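Sweeping the little aisle

I have been meaning to write about small shops for ages, and what finally got me going was dirt. You know the kind — it gathers along the bottom of a shelf, right where the shelf meets the tile, and a big broom sails straight past it. I grew up near a shop like that in Catterall, with sachets hanging in strips and soap stacked in pouches, and I can still tell you which corner collected the most.

A big broom is fine for the open floor, but for the edges I will always get down low with a hand brush and a dustpan (barefoot if the tiles are nice and smooth, I like to feel the grit I've missed). Tip the lip of the pan right in against the shelf, use short strokes, and take your time over it. 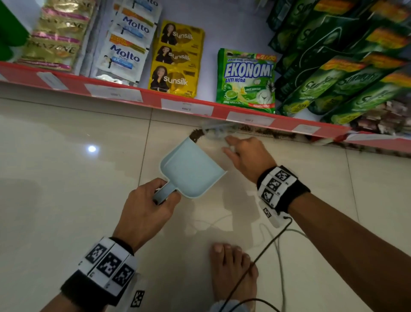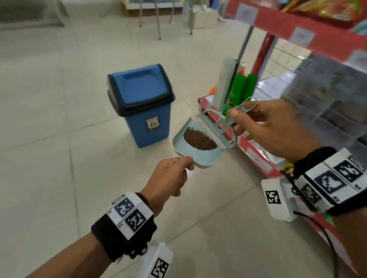

The mint-blue pan and brush are such a cheerful color for such a dull job!

I wrote a bit about this on the Gerkton page last Wednesday, and Stoline wrote back that a dry paintbrush, 2 inches wide, beats any hand brush for corners, and that the damp cloth should only come out once the last of the grit is up or you end up painting the floor with mud. I have done exactly that, more than once, and spent almost 3 times as long putting it right.

So the paintbrush is going on my list. I'd also like to try pulling the bottom row of packets forward before I start, and wiping the shelf strip while I'm down there, price labels and all.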